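Home | Rooms | Checklists | Lending Shelf | Contact

Filed under: Craft Room - Furniture and Small Storage

Table and Sorting Box Check, Grutellow Craft Room
Checked by Delia Escobar, 9th February
Copy to Salim Nyamweya

Thank you to everyone who left the room so tidy for me. I had my tea first and then went over the long table properly, as I promised Salim I would, and I have put my comments under each point in case they help whoever does it next. Please do add your own, there is plenty of room at the bottom of the sheet.

1. Table top, surface - OK
I ran a dry cloth over it and then the flat of my hand, going with the grain and then back across it. No splinters, nothing lifting, no sticky patches from the glue afternoon (I was half expecting some!). It really is a lovely piece of wood to look at, with that long oval loop in the grain, and I would hate to see it spoilt by a hot mug. Coasters are in the drawer under the window.

2. Table top, marks - OK, keep an eye
There is a tiny dark speck towards one side. I couldn't feel it with a fingernail, so I have left it alone. Ximena asked whether it ought to be sanded and I would say no, please don't, we would only end up with a pale patch ten times the size.

3. Table edges and corners - OK
All smooth. The corner nearest the door had a bit of old tape on it, which I peeled off.

4. Legs and fixings - ATTENTION, now done
One bolt had worked a quarter turn loose at the window end. Tightened with the key from the tool tin. The table doesn't rock now, even when I lean on it, and I am not a small woman. Please try it again at the next check.

5. Load - OK
The label underneath gives 30 kg spread evenly. That is fine for boxes and sewing machines, but it does not cover people standing on it to reach the blind. The step stool lives behind the door and takes two seconds to fetch.

6. Sorting box, outside - OK
The smoky grey see-through one with the rounded front. The plastic is thin, so I went round the outside slowly with a fingertip, feeling for cracks or sharp bits, and found none. If you ever do find a crack, take the box out of use straight away and leave me a note - tape won't hold on that sort of plastic and the edges can nip.

7. Sorting box, dividers - OK
Pressed each one gently from both sides. All firm. Small beads and pins should still go in separate compartments, please, as we do have little ones in on family mornings and I don't like finding pins among the beads.

8. Sorting box, position - COMMENT
Roswitha likes it left well back on the table and I have come round to her way of thinking. It leaves the front clear for working, and an elbow is much less likely to send it over.

9. Lighting over the table - OK
Soft and even, no flicker. I threaded a needle without my glasses, which I was rather pleased about.

10. Floor under and around - ATTENTION
One trailing lead by the skirting, coiled and hung up. Ezequiel, would you look at the clip when you are next in? It has lost its spring.

Result: pass, with points 4 and 10 to be looked at again.

Comments from others
"Bolt still tight when I locked up." - Salim
"I've got a spare clip at home, will bring it." - Ezequiel

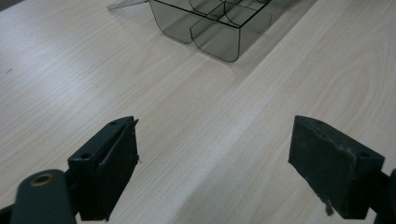
Long table and sorting box, points 1 and 6.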